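The T-Shirt Drawer, Revisited

May 2019

I have folded T-shirts badly for my entire adult life and until this spring I considered it a private matter. 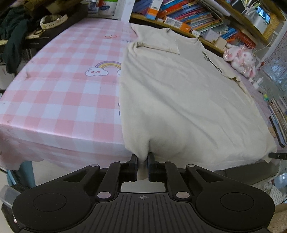

Then we moved to the place on Canley Street, where the only dresser that would go up the stairs was the narrow one, and the narrow one has drawers you could mail. My old system was to fold each shirt in half, then in half again in whatever direction it seemed to want, and press down on the pile until the drawer closed. The old dresser put up with this. The new one let me do it for a week and then the bottom came out of the second drawer while I was looking for socks.

So I glued the drawer and decided to learn to fold.

My teacher, if she'll forgive the word, was Bushra Kiani, who lives downstairs and used to work the floor at a clothing store called Herrero back when it had a branch at the mall. She told me the folding table there was where they put you if you were new or in trouble. She was good at it and resented being good at it. She can still do a shirt in 2 seconds while talking about something else, and she did several of mine this way, looking me in the eye the whole time, which I found upsetting.

The method, slowed down for the rest of us, goes like this. Lay the shirt out flat with the collar away from you. Bring one side in toward the middle and lay the sleeve back over it so the cuff doesn't stick out. Do the other side. Now you have a long strip with a neck at the top. Bring the hem up to just short of the collar, then fold that in half, or in thirds if your drawer is like mine. If you did it right it will stand up on its edge. Mine leaned for the first two weeks, like people waiting for a bus.

What I had been getting wrong was everything before the first fold. I was starting with a shirt that was still half crumpled from the basket and hoping the folding would sort it out. Folding does not sort it out. A crease that runs from one shoulder to the opposite hip is going to be in there at the end, only now it's on the inside where it can work undisturbed. Bushra's advice was to take hold of the bottom corners and tug, then run your forearm over the thing from the collar down. Forearm, she was firm about that. Hands leave you with little hills.

The other question was where to do it. The bed is too soft and also too inviting. The ironing board is too narrow for anything except ironing, and I have my doubts about that. It has to be a table, and the table has the gingham cloth on it, the pink and white one with the rainbow and the little cloud with the face. The cloth and I have made our peace. The cloud has pink cheeks and seems to think I'm doing fine. The squares are also quite handy for telling whether a side is straight, although I realized this only after I'd spent an evening looking for a ruler.

Cream cotton is the easiest to practice on, in my experience. You can see every crease in it and it doesn't slide. I do not recommend starting with the slippery running shirt from a charity 10K. I have one from Ollow that I've now folded more often than I've worn, and it has never once stayed folded long enough to reach the drawer. It lives on the chair.

Anything with a collar and buttons I've left alone. Bushra offered to show me and I said maybe in June.

Results so far: the second drawer holds 13 shirts on their edges and opens with one finger. I can see all of them at once, and that has its drawbacks. It seems I own four versions of the same gray one, and a souvenir shirt from the year 2000 that I had been telling people was lost. I also bought a set of Grerum drawer dividers, which I'm a little embarrassed about. They were too tall for the drawer and are now holding up seedlings.

Socks are next. I've been told there is a wrong way to do those as well, and that I'm doing it.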